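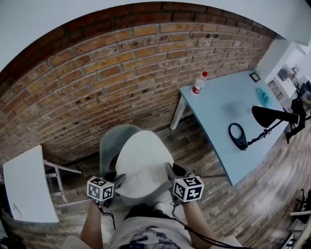

gritty_joint replied:
I would not seal it. Sealers on interior brick trap whatever moisture is already in the wall, and then the faces start popping off. Brush it, vacuum it, leave it alone for a winter and see how much dust you get.

pellworth wrote:
Thanks. For anyone coming in fresh, the question was about bare brick indoors that sheds grit. Ours is a mix of tan and reddish brick with chips and dark spots all over. The house is in Grunness, and the floor near the wall needs sweeping every other morning. I was going to put on 2 coats of Drorkarent matte and be done.

mossback40 replied:
I'll disagree with gritty_joint. I used a breathable masonry sealer on a chimney breast 15 years ago and have had no popping and no dust. The word to look for is breathable. If the can says acrylic film, put it back.

gritty_joint replied:
A chimney breast in the middle of a house is dry on all sides. An outside wall is a different animal. Pellworth, is yours an outside wall?

pellworth wrote:
Yes, it faces the alley. No damp patches that I know of.

tuck_n_point replied:
Before anybody buys anything, find out if the grit is coming from the brick or the mortar. Rub a joint with your thumb. If it comes away like sand, you have a mortar problem and no sealer will fix it. Rake out the bad joints and repoint with lime. Don't use portland on old soft brick.

pellworth wrote:
Did the thumb test. The low joints are sandy, the upper ones are hard.

tuck_n_point replied:
Then do the low ones. I get my lime putty from Kılıçarslan. A 40 pound tub is plenty for a job that size and it keeps for years with the lid on.

mossback40 replied:
Agree on the lime. I still say seal it after.

gritty_joint replied:
And I still say don't. Low joints going sandy on an outside wall usually means water is getting in near the ground. Check the downspout and the grade in the alley first.

pellworth wrote:
Update, November 2024. The downspout elbow had come apart behind the trash cans. Put on a new one for 19 dollars. Repointing will wait until February when I have time off. No sealer for now.

mossback40 replied:
Fair enough. Keep the room above 40 degrees while the lime cures, and mist it for the first few days.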